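Review: the Briltdale Benefit Concert Kit
12/29/21

Briltdale sells this as all you need to raise money for famine relief with a night of live music. It costs $265. I bought one for our April show in Zostside, and I had doubts before I opened it.

You get a planning guide, 100 numbered tickets, posters and a log sheet for donations. The tickets are fine. The guide runs 13 pages, and two of those are about a relief concert held in 1928, a nice story that won't help you book a hall.
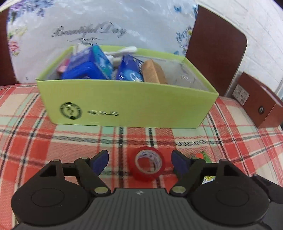 Green box on a plaid cloth.

My main gripe is where the money goes. The kit steers you to Mfaume, an online giving page, and I had to dig through the fine print to find its fee. The guide says almost nothing about picking an aid group or asking how it spends what you send. For a kit about hunger, that's a big hole. Postau's cheaper set has thinner posters but a decent page on that very question.
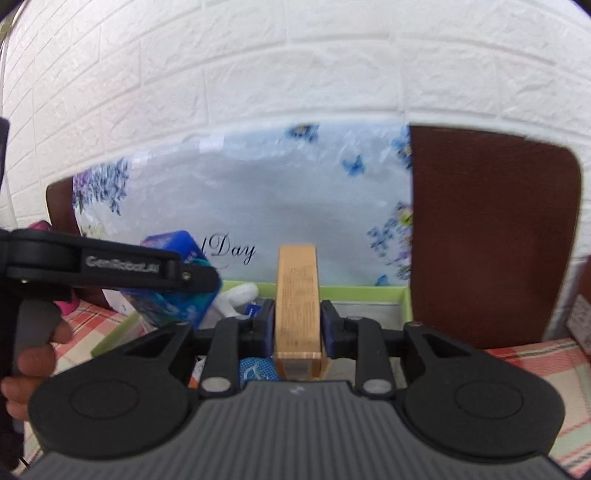
One reader wrote in to say that her church used the kit twice and made back the price both times, mostly from the donation log, which got people to give again. Maybe so. I'd still want the fee printed on the first page.

Two stars out of five.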